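Kitchen & Living > Storage > Baskets > Reader Reviews

Trirkley wicker baskets, two months in

I bought the Trirkley baskets in February to get the small toys off every flat surface we own, and I've been meaning to write them up ever since. 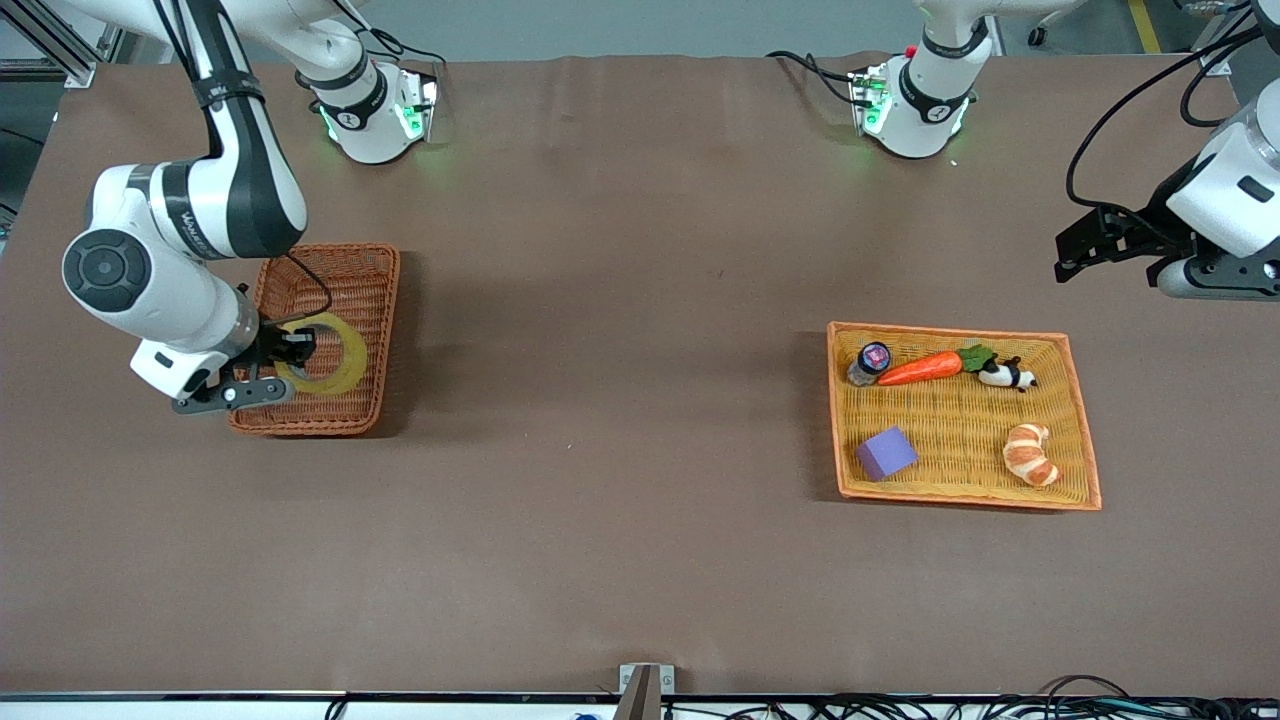 Are they worth buying over plain plastic bins? For small stuff that gets used every day, I'd say so, as long as you don't need lids.

I went with two sizes, and I'm so glad I did! The larger, shallower one is my favorite by a mile. Little things like a plush carrot, a toy croissant or a panda stay right where you can see them, and cleanup is just dropping things in -- no stacking, no sorting (well, a little sorting). The other basket gets the odd bits, rings and so on, that would vanish under all the plush.

The orange-brown color is warmer than I expected from the store page. I was worried it would look like a picnic, but on plain brown paper it's really pretty, and I've gotten used to it on my gray shelf too.

Gripes? Crumbs get into the weave and you have to turn the whole thing over and smack it. One of mine also came with a scratchy end sticking out near the base, and I had to snip it off with nail scissors -- not great if your kid is the type to run a hand along everything. The Stostora bins I had before were uglier but you could rinse them in the sink.

I'd still buy these again, and I'm eyeing another shallow one for craft supplies. 8 out of 10.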